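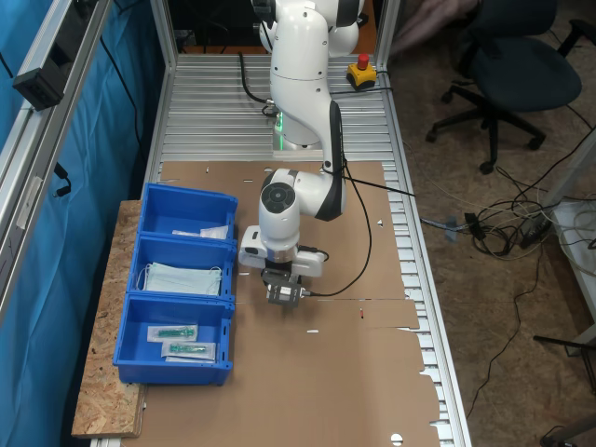 Kit packing cell, blue supply bins on the left

Home Topics Unanswered Members Log in
Search this site...

Robot arm on the packing bench, what happens to our hours?

I pack medical supply kits at a small shop, mostly masks and wrapped syringes. Management wants an arm on my bench for the picking. They say no layoffs, but they won't say what the four of us will do all day. Anyone been through this?

Posted by kitbench42

Samarakoon
We went through it at Medisov. I still work there. Before the arm I packed 200 kits a shift by hand. Now I fill bins, check seals and clear bad picks. My hours stayed the same and my wrists hurt less, but the day is duller and you can't chat as much when you're watching a machine. Things to get in writing:
- your pay grade after the change
- who gets trained to restart it
- whether its stops count against your rate
The last one caused most of the arguments here. Also ask where the bins will go. Ours were too far back at first and refilling meant leaning over the bench all day.

trultport_nights
they said no layoffs here too. two people left and were not replaced

Brimine
Ask for a trial period with the old rate kept as is. We got six weeks.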